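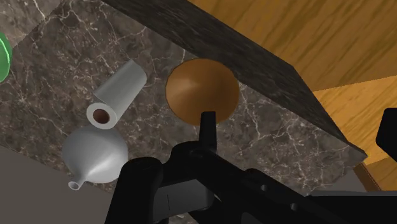 Stock numbers in Feritz are wrong after the night sync with our Tostis shop. The problem began in October, when we changed to the new connector. It is easiest to explain with one kind of product, a plain round brown bowl like the one on the dark marble counter. Feritz shows 178 pieces for our bowl, but the shop page shows 113. We counted the shelf by hand and 178 is correct.

What I tried until now:
1. Logged out and in again, no change.
2. Started the sync by hand at 7:40 in the morning. It finished with the message "1,216 items updated", but the bowl stayed at 113.
3. Changed the quantity in the shop to 178. It was correct during the day, and after the next night sync it was 113 again.

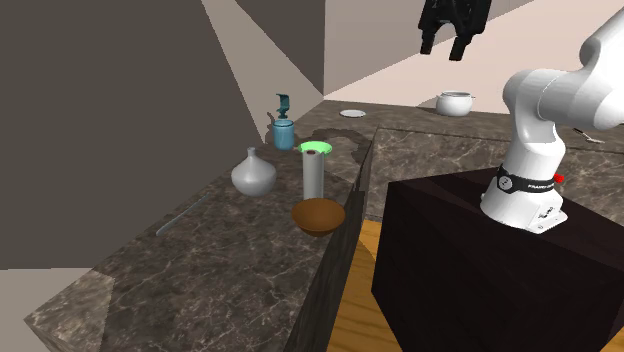 After step 3 I compared the two export files. The wrong lines are only products from our supplier Çınar. I think the connector does not read the letters Ç and ı correctly, and then it keeps an old value — but I am not sure.

Update: Shiyu Song from Nenano support asked me to save the export as UTF-8 and send it again. Now the bowl is correct. The bottles are still wrong, with a difference of up to 19 pieces.

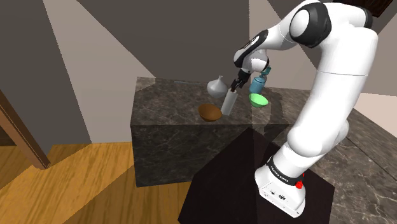 White bottle, slightly tilted, just above the tabletop.

The bottles also come from Çınar, but they have an older item code with a space at the end. Could you please check if the connector removes this space? Please leave the ticket open.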